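How to Clean a Paddle Brush, and Other Jobs for the Bathroom Drawer

Filed under: Bathroom, Small Jobs

Most brushes get thrown out dirty, well before they are worn out. A paddle brush collects shed hair, dust, dried styling product and a gray fluff that works its way down to the base of the pins. Brushing clean hair with it puts some of that back on your head. Cleaning one takes very little work, and most of the time is drying.

What you need

A wide-tooth comb or a tail comb
Small pointed scissors
An old toothbrush
A shallow bowl or the bathroom sink
A few drops of shampoo or dish soap
A dry towel

Skip bleach, and skip boiling water. Both are hard on the cushion and on the glue that holds it in.

Step 1: Pull the hair

Start at the handle end and slide the tail of the comb under the mat of hair, flat against the base. Lift straight up. If the hair has wound around the pins, cut through it between two rows with the scissors and pull each half away. Keep the scissor points off the cushion. A small nick will let water in every time you wash the brush after that.

Do this part over a trash can and not over the sink. Hair from one neglected brush is enough to slow a drain.

Step 2: Check the pins

Turn the brush sideways under a good light and look along the rows. From the side you can see lint caught low down, and any pin that leans or has sunk into the cushion. Look at the ball tips too. A pin that has lost its tip will scratch the scalp. One or two missing near the edge can be lived with for a while, but a patch of bare pins means the brush is done.
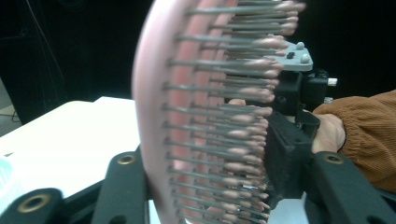 Pink paddle brush from the side, with ball tips on thin gray pins.

A sunken pin can often be coaxed up with tweezers. Grip it below the ball, since the tips come off easily, and pull gently. If it drops back the next time you use the brush, leave it alone.

Step 3: Wash

Put an inch of warm water in the bowl and stir in the soap. Hold the brush with the pins pointing down and dip only the pins. Most paddle brushes have a small air hole in the cushion, and if you sink the whole head the space behind it fills with water. That water takes days to come out and can turn sour.

Dip the toothbrush in the soapy water and scrub between the rows, first lengthwise and then across. Wipe the back and the handle with a damp cloth. Rinse by dipping the pins in clean water, or under a thin stream from the faucet with the head tilted down.

Wooden brushes should not be dipped at all. Use a damp toothbrush and dry the wood right away.

Step 4: Dry

Shake off what you can. Lay the brush on the towel with the pins down and leave it overnight. Don't use a hair dryer on the hot setting, and don't leave the brush on a radiator. In August mine dries by lunchtime on the windowsill, but I still give it the night.

How often

Pull the hair once a week. Wash every 4 weeks, or every 2 if you use dry shampoo or hairspray.

Storing brushes

A drawer is fine if the brush is fully dry. Lay it on its back so the pins aren't pressed against anything. I use a Grisora drawer tray, the long one, and the brush gets the widest slot to itself. Hair ties go in a separate cup, because they wrap around the pins if they share a space. For the gym bag, a cotton pouch keeps lint out and lets the brush breathe. Plastic bags trap damp.

Other things to wash at the same time

Combs can soak in the same bowl for 20 minutes, then get a scrub between the teeth. Plastic clips can go in too. Clips with metal springs should be wiped and not soaked. Change the water if it goes cloudy.

The toothbrush you scrubbed with can be rinsed and kept for next time. Mark the handle with tape so it doesn't end up back in the cup by the sink.

More in Bathroom: Clearing a slow drain without chemicals / Getting soap film off a glass shelf / What to do with half-used bottles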